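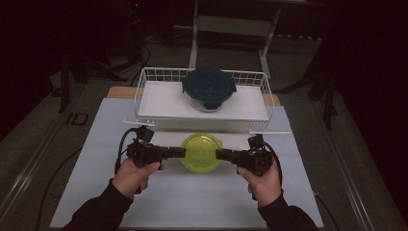

4. Lids, baskets, and what counts as put away

4.1 The claim we set out to check

Advice on kitchen storage repeats one claim more than any other: food containers should be kept with their lids on. The Gureck guide states it as a rule. The Garkier method allows lids to be kept apart, provided they stand upright in a basket of their own, and then says that a closed container is still "the natural resting state" of the set. Neither source reports how the rule was arrived at. We could find no household records behind it, and the two sources appear to borrow from each other, so that what looks like agreement may be one opinion printed twice.

We do not say the rule is wrong. It has an obvious appeal. A closed container can be picked up and used, and a lid that is on its container cannot be lost from it. But the rule also costs shelf space, and that cost falls mostly on people with small kitchens, who are the readers these guides claim to help. It seemed worth finding out whether the benefit was there at all.

4.2 What was recorded

We visited 51 households and asked each to show us every food container and every lid they considered to be in use. Across all of them we logged 265 lids. Of these, 106 were on a container when we arrived and the rest were loose, in drawers, baskets, or stacks, or in a few kitchens on top of the refrigerator. We call a lid matched if the householder could point to a container in the same kitchen that it closed. We tried every claimed match by hand. A lid that sat on the rim and did not hold was logged as unmatched, whatever the householder told us.

This last rule caused more argument than we expected. Round lids without a fastener are often used as loose covers, for a bowl of cut fruit or half an onion, and several people objected to hearing that such a lid had no partner. They had a point. A lid used every day as a cover for three different bowls is doing more work than one that locks onto a container nobody opens. Our coding treats the first as a failure and the second as a success, and we kept it only to stay close to the definition in the Gureck guide. Readers who find the definition silly should know that one of the two coders agrees with them.

Figure 4 gives a fair idea of the two states we were trying to tell apart. A translucent lime-green round lid lies flat and by itself on the white surface, and behind it a clear glass food container sits in a white wire-mesh basket with its dark navy-blue lid on. Under our coding the blue lid would be logged as on and the green one as loose. Everything else of interest about the green lid, including whether it has a container anywhere, would have to come from the person who uses it.

4.3 Does closing the container keep the set together?

On a first reading, yes. All of the lids that were on a container at the time of our visit were matched, with the exception of a handful that were resting on the wrong rim. Loose lids did worse. This is the kind of result that ends up in a guide, and we would ask that it be left out of the next one.

The trouble is that the comparison is close to circular. A lid that has lost its container cannot be stored on it. It will be found loose, however careful the household has been, and it will be counted against loose storage. To show that keeping lids on prevents loss, one would have to follow the same sets over time and watch what became of them under each habit. A single visit cannot do this. Ours did not, and we have yet to read a study that did.

We made one attempt at a partial remedy. In June we returned to 14 of the households, chosen for no better reason than that they agreed to have us back, and went through the same shelves again. Some lids that had been on were now loose, some loose ones were now on, and a few of each could not be found. We had hoped for a pattern. What we have is a list of small household events: a container left at an office, a lid that warped, a set given away with leftovers in it. In most of these cases the way the set had been stored seems to have had nothing to do with it. The container that went to the office went with its lid on, and both are gone.

4.4 The basket

Baskets come up in the guides as a second remedy. The argument runs that a basket gives each group of items a limit, and that a limit keeps the group from spreading. The Sondis basket, which Garkier recommends to its readers, is sold for this purpose, and we met it or something like it in many kitchens.

We recorded what each basket held and asked what it was meant to hold. The answers matched less often than we had supposed. Baskets described to us as lid baskets contained lids, and also lunch bags, jar rings, a funnel, a roll of tape, and the small ice packs that seem to turn up in every storage place in a kitchen. Baskets described as container baskets were more orderly, and we suspect the explanation is dull. Containers are large. A basket with one or two of them in it has little room for anything else.

Depth and wall height may matter more than whether a basket is used at all. Low walls leave the contents in view from the side, and an open mesh does so even where the walls are high. In the deep, solid bins we looked through, the bottom layer was often a surprise to its owner. Xóchitl Galindo, who did most of the emptying, noted that people began to apologize at about the same depth each time. We did not measure that depth and make no claim about it.

There is a further point that the guides pass over. A flat-bottomed container stands well in a basket, closed or open. A lid on its own does not. Laid flat, it takes up the whole floor of the basket and becomes the thing that other things are put on. Stood on edge, it rolls if it is round and slides if it is not, unless it is wedged in with others, and then the one that is wanted is in the middle. Dividers help with this. They also add one more object to the kitchen, and in several homes the dividers had themselves come loose and been stored elsewhere.

4.5 Fasteners

Shawky, in an earlier paper on kitchen drawers, proposed that lids with locking tabs stay with their containers longer than plain ones. The reasoning is that the tab makes closing the container a definite act, with a click at the end of it, and that people who have gone to that trouble leave the thing closed. We find this plausible and would like to believe it. Our records lean the same way. But in our households locking lids were mostly found on glass containers, and glass containers were mostly newer and had cost more. People look after what they paid for. Until someone compares cheap containers that lock with expensive ones that do not, the tab and the price cannot be pulled apart.

Color has been offered as another aid. If every lid in a set is the same strong color, so the thinking goes, a stray can be spotted and returned. Iulian Pîrvu tested this informally during the visits by asking householders to find the partner of a lid he handed them. They went by shape and size first. Color came into it when two candidates had the same outline, and in a few kitchens it misled, as when a lid from one maker had nearly the same shade as a container from another. Clear containers give no color to match to in the first place, and those made up a large share of what we saw.

4.6 What can be said

Less than we hoped. Lids found on containers fit those containers, and we do not think a study was needed to learn it. Whether the habit of closing a container before putting it away keeps a set whole for longer is still an open question, and the confidence with which it is answered in print is not supported by anything we have found or been shown. The case for baskets is weaker again. They hold what is put in them, and where the walls are low the owner can see what that is.

We would also urge caution about the word "tidy" as it is used in this literature. Several of the kitchens that we coded as poorly matched were easy to cook in, and the people who lived there could find a usable cover for a dish in a few seconds. Several well-matched kitchens had shelves so full of closed, empty containers that the ones in daily use had moved out onto the counter. A measure that ranks the second kind of kitchen above the first needs a better defense than it has been given. Section 5 looks at retrieval, where the same households were asked to put away a meal for one and we timed how long it took them to find something to put it in.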